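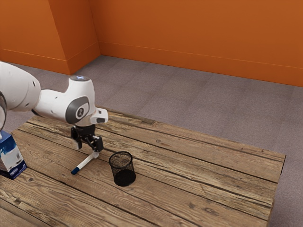 From the software corner: the marker, the cup, and the planner that couldn't make up its mind

Those of you who stopped by on Monday afternoon will have heard a good deal of groaning from our end of the hall, and I promised several people a proper write-up once we had caught our breath. So pour yourself something warm, this may run a little long.

As most of you know, the Zatota team has been rebuilding the planning side of our arm software since February. The old planner treated every job as one long motion, worked out from start to finish before a single joint turned. It was tidy on paper, but if the world was even a bit different from what the planner had been told, the whole thing had to be thrown out and started over. The new one plans in short stretches, looks again, and carries on. Uyên Nghiêm wrote most of the core of it, and she has been very patient with the rest of us while we learned to read it.

Our standing test is the marker and the mesh pencil cup, in simulation, on the plank table in the orange room. The task is to pick up the marker and put it in the cup, and I know it sounds like nothing much! But a marker is thin, it lies at whatever angle it pleases, and for a two-finger gripper pointed straight down, a small error in the wrist angle means closing on one end and swinging the other end around. Then there is the cup, which our depth code has never been fond of. Rays go through the mesh and come back with the table behind it, so half the time the planner believed it had a rim floating in the air and nothing underneath. 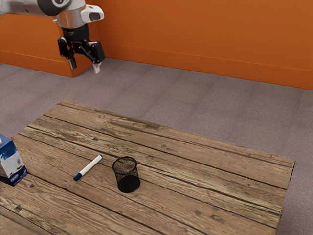
Rainer Heitmann spent the better part of two weeks on that cup. His fix is to stop asking the depth points for the full shape, find the rim, and fit an upright cylinder down to the tabletop, with a little padding all the way around for the collision checker. It's a plain sort of solution and I like it very much. He also cleaned up how we handle the tissue box, which used to drop out of the planner's map whenever the wrist camera lost sight of it. Objects now stay in the map until something gives us a good reason to take them out.

On to the groaning. We ran 478 trials over the weekend with the marker placed at random angles, and when Barrett Kowalczyk opened the logs he found 21 where the arm hovered over the marker and never closed its fingers. It would settle on a grasp, look again, prefer the same grasp turned halfway around, start turning the wrist, look again, and change its mind. The two choices scored almost exactly the same, and the tiniest wobble in the pose estimate was enough to tip it. Uyên has added a small penalty for switching, so a new grasp has to be clearly better before the arm gives up the one it has. Barrett reran all 21 with the same seeds and every one of them went on to close on the marker. Whether they all make a nice drop into the cup is another matter, and he is still sorting through those.

Otis Holloway has also put together a replay viewer, which I can't recommend enough (even if you never touch the planner yourself). You can scrub through any run and see the candidate grasps next to the joint traces, and it loads in about a second now that he has stopped it from reading every depth image up front. The notes are in the tools folder, under Fusterbridge, which is what he named it and I have given up asking why.

Next up is cap direction. We would like the marker to go into the cup cap up, and that means perception has to tell one end from the other before the grasp is chosen. If you have a pose estimator you are proud of, please come and find me or Rainer. Trial logs are open to everyone in the group, and questions are welcome any morning after ten.

Hazel Van Dusen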